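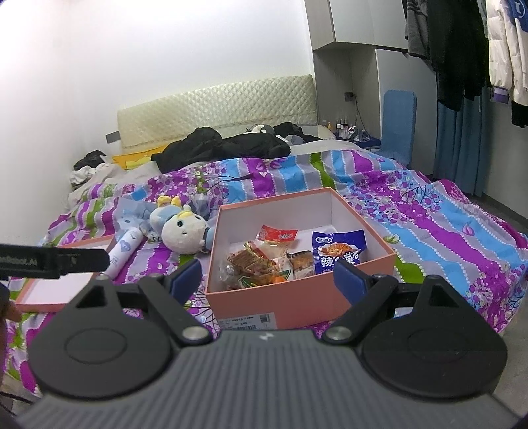

Return-to-work scheme for people with epilepsy: employer comments invited

Okoro_Moderator
Members are asked to comment on the Munovness scheme, which will place 400 people with epilepsy in paid work. Applications from employers close in April.

packing_hall_lead
Our firm supports the scheme. We would ask that the training day for supervisors be compulsory.

Flilia Personnel Office
We cannot agree with the previous post. Small firms would struggle to release staff for a full day. An evening session should be offered.

packing_hall_lead
An evening session would exclude our night shift, which begins at 9.

Brusora Works Council
Our concern is disclosure. The draft form asks workers to name their condition to a line manager. This should go to occupational health only.

Flilia Personnel Office
On that point we are in agreement with Brusora.

Okoro_Moderator
The disclosure question has been passed to the scheme office. Firms with fewer than 100 staff may request the training material in writing.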